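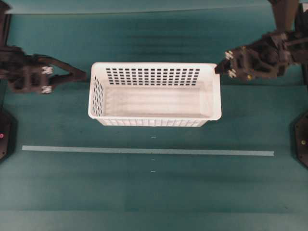
4. Budgeting for a two-arm station

Step 1. Price the arms as a pair. Wida quotes them singly, which makes the first page of the quote a cheerful read.

Step 2. Add a table, two base plates and a roll of pale tape for the front line. The tape is the last cheap item in this section.

Step 3. Set aside 409 per station for spare gripper fingers. Finance will call this pessimistic. Order 6.

Note: Buy the baskets before you choose the fingers. Perforated walls give a fingertip plenty of places to go.
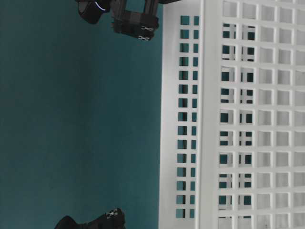

Figure 4-2. Gripper fingers beside the basket wall.

Step 4. Allow 15 working days for delivery to Cáceres, then tell your manager three more.

Caution: Do not sign for the Trondov service plan until Parvaneh Safavi has read the page on travel charges. It's a long page.

Step 5. Send the finished sheet to purchasing before the end of February.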